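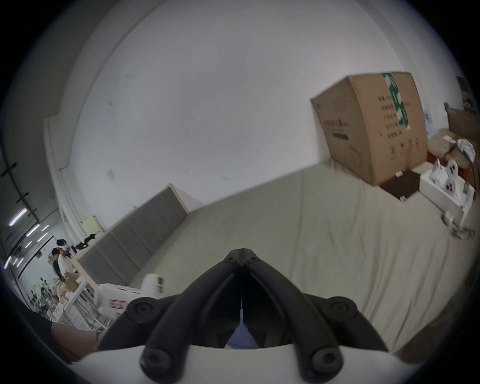 Textile Care, Unit 4: Sheets and Thread Count
Instructor: Nazanin Najafi

Thread count is the number of warp and weft yarns in one square inch of cloth. Mills may count each ply of a yarn separately, so a label reading 400 can describe a 200-count weave made with two-ply yarn.

Percale is a plain weave, one over and one under. Sateen floats the weft over several warps -- smoother, but quicker to snag.

Read Morelli, pp. 16-59, before the lab.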